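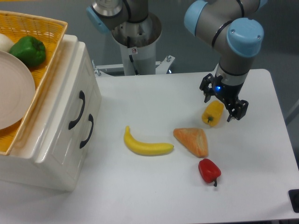 Banana and peppers on the white table

Progress report, March: Rarnholm window and door renewal

What a month it's been! New windows are now in at 17 homes along the Stedport side, and the grant has gone almost entirely on glass, frames and labour, as we'd planned. We moved to the Skolletti double-glazed unit after the first quote came in too high, which brought the price down to $1,185 per home for the front-facing windows. The colour is a soft grey that sits nicely with the older brick.
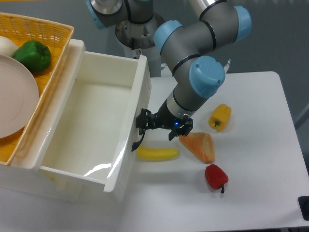 Fraser Moncrieff wrote to say the bedroom is far quieter at night and the new sash opens with one hand, but could we please look at the sill, where the caulking has a gap at the left corner. We've booked a return visit and will check the neighbouring sills while we're there.

Front doors are next, and we're keen to get going. 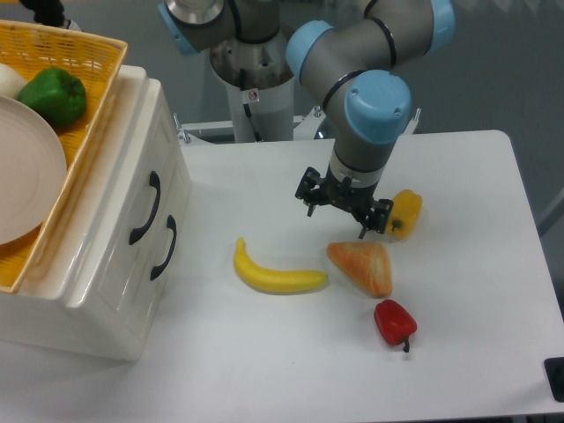
Arm over the table, gripper open

The Zoëga doors arrived early, all but two of them, and the missing pair are the wide ones for wheelchair access. The supplier has promised them by the end of the month – we're chasing. 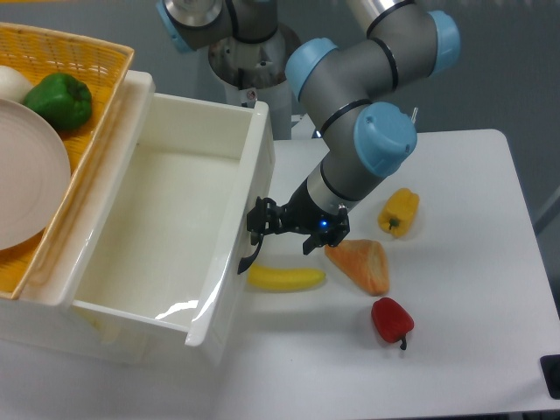

Until they come we'll start on the standard doors and finish the outside trim. We've set aside $2,000 for repairs to rotten door frames, and would like your okay to carry any leftover into the paint budget.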